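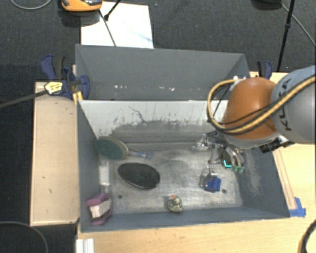

Figure 4. Arm lowered into the front bin, mixed objects on the bin floor.

4. Teaching the planner your bins

This is the fun part! By now the arm homes cleanly and Semwood (the planning package) is talking to the controller, so it's time to tell it where the walls are and let it go after its first objects.

1. Open the Semwood console and load the Riviere two-bin template.
2. Jog the gripper to each inside corner of the front bin and press Record. Repeat for the rear bin.
3. Check that both bins are clamped at the sides, then press Lock Frame.
4. Set Wall Margin to 20 mm. You can tighten it later, once you trust your corners.
5. Set Grasp Candidates to 385. Going up to 2000 finds some lovely grasps in a crowded bin, but planning takes almost twice as long.
6. Put a mixed handful in the front bin: a brush, a small figurine, something glossy and dark.
7. Enter seed 1234 and press Dry Run. Watch the planned path draw itself over the live view, and rotate it to see how the wrist clears the wall.
8. Happy with it? Set speed to Low and press Run.

NOTE: Scratched, shiny bin floors can show up as phantom objects. Run Learn Background with the bin empty and most of them vanish. Beca Pumphrey at Drurnell wrote this filter and it's a real pleasure to use.

NOTE: Hoses and cables on the arm are part of the collision model. If you reroute one, redo section 3.

CAUTION: Moving a clamp or a bin voids the locked frame. Go back to step 2.

CAUTION: Keep hands out of both bins whenever Run is lit.

Next: 5. Picking from bin to bin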